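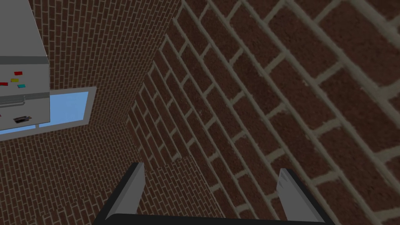
*Dirnley Ward Canvass Data Team*

Wednesday, May 8, 2019

The recount in Carroll closed last night with the margin unchanged at 80 votes. I kept the tally sheets for our side, so these are notes on the process and leave the candidates out of it.

The ward has 2,607 registered voters. Of the ballots returned, 763 came in by mail, and those took most of the evening. Each mail ballot is checked against the signature list, flattened, and run through the Tonberg scanner a second time. Anything the scanner rejects goes to a table where two people read it by hand – one from each party – and both initial the log.

Most rejects were light pencil marks. A few voters had circled a name instead of filling the oval. State rules allow a circle if the intent is clear, and the readers agreed on every one of them.

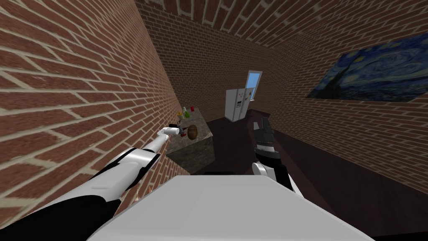
*Counter and refrigerator, with the arms at left and right.*

Tomás Nic Giolla asked me why the first-night total on the county page differed from ours. The county posts by batch, and batch four was entered under the Evico precinct until the next morning. The ballots were in the right box the whole time. Only the label in the upload file was wrong.

Two changes I would like before the October primary: batch numbers printed on the cover sheet, and a fixed order for uploading precincts. I have sent both to the clerk in writing. My spreadsheet has around 2,000 rows and still needs its date column cleaned up, so I will post it when that is finished.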